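Suture Practice Group – minutes of the June get-together
29 June 2018, upstairs skills room, Ruriler Building

Minutes by me again, as my handwriting is apparently the least bad. I've typed them up this time so you can all stop complaining. Sorry they run long, we got talking.

Chair: Liviu Husar
Here on the night: the usual lot from the day surgery side, four of the new students (welcome!), Omid Hassanpour from the teaching office, and me
Apologies: both theatre educators, who were at the Totetti workshop

1. Last time's minutes

Read, laughed at, accepted. One correction from Omid – I'd written that the cupboard key lives in the second drawer and it lives in the third. I've been opening the wrong drawer for a month, so that explains a fair bit.

2. Skin pads

This took up most of the evening, as it always does. We've been getting our pads from Visosa and everyone is pretty happy with the feel of them, but they aren't cheap and we go through them like biscuits. Liviu had brought the tally from the cupboard door and we've used 153 since the start of the year. There was a bit of a silence after that one.

Liviu would like us to get more out of each pad before it goes in the bin. You can put several incisions in a single pad if you plan it out first, and he showed us one of his own where he'd ruled it up in biro into tidy rows. Mine generally look like someone's had a go at them with a bread knife, so I was taking notes. The students asked if you can reuse an incision once it's been closed and the stitches snipped out. Liviu said yes, for a while, but the needle holes start to tear and then you're learning about the holes and forgetting about the tension. Two or three goes and move along was the general feeling.

There was also a long chat about whether we want pads with colour on them or plain ones. Some people like a bit of redness near the cut and reckon it makes them slow down and treat the edges more gently. I'm in that camp. Others find it a distraction when they're trying to see where the needle has gone in. We had a show of hands and it was so close that we're going to keep getting both.

Agreed: Omid to order up to 30 more pads, a mix of coloured and plain. Anyone with a strong opinion about the mix should email him before he does it and not after.

3. Thread and needles

We're doing well for black thread. Everybody likes working with it on the pale pads because you can see every loop, and you can see your mistakes too, which Liviu says is the point. I did ask if we could get some in blue to practise with, as that's what my unit mostly has, and the answer was "put it on the list", so it's on the list.

A good part of this item went on needle handling. Liviu wants us all holding the curved needle well clear of the pad while we sort the loose thread out, and then coming down to the skin with the point already where we want it. A few of us (me, it's me) tend to drag the thread along behind and hope for the best, and then spend five minutes picking it out of the jaws of the grasper.

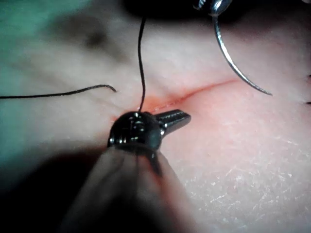
Needle held over the incision, with black thread on the left and above the grasper joint.

The students wanted to know how much tail to leave. Liviu's answer was shorter than you think, and Omid's answer was longer than Liviu thinks, and we left it there before it became an item of its own. They're going to do a side-by-side next time and we can all judge!

Agreed: first 15 minutes of every session will be needle and thread handling only, no closing anything. I'll put a sign up.

4. Sharps

Please, please use the yellow bin. I found a needle stuck in the edge of the cork board after the last session and I was not pleased. Count your needles out and count them back in, and if you're one short then you don't go home until it's been found. Liviu said the same thing in a much calmer voice.

The magnetic mats were popular, and we could do with a couple more. Štefanec has them in its catalogue and Omid will find out what the postage is like.

5. Money

We've got $300 left until the new budget comes through. The pads will eat most of that. I suggested a sausage sizzle and was told to be serious, but I was being serious, and I'd like that minuted.

6. Any other business

The lamp on the window bench is flickering again. Liviu to ring maintenance.

Someone has left a navy cardigan on the back of the door. It's a nice one and I'm going to keep it if you don't claim it.

One of the students asked if she could take a pad and an old pair of holders home to practise in the evenings. Everybody thought this was a great idea. Holders need to be signed out in the book and come back clean, and the needles stay here with us.

Omid's bringing the slices next time. He has been told about the nut allergy.

7. Next meeting

Some time in July, once Liviu has sorted out his leave. I'll email a date around. Same room, and the key is in the third drawer.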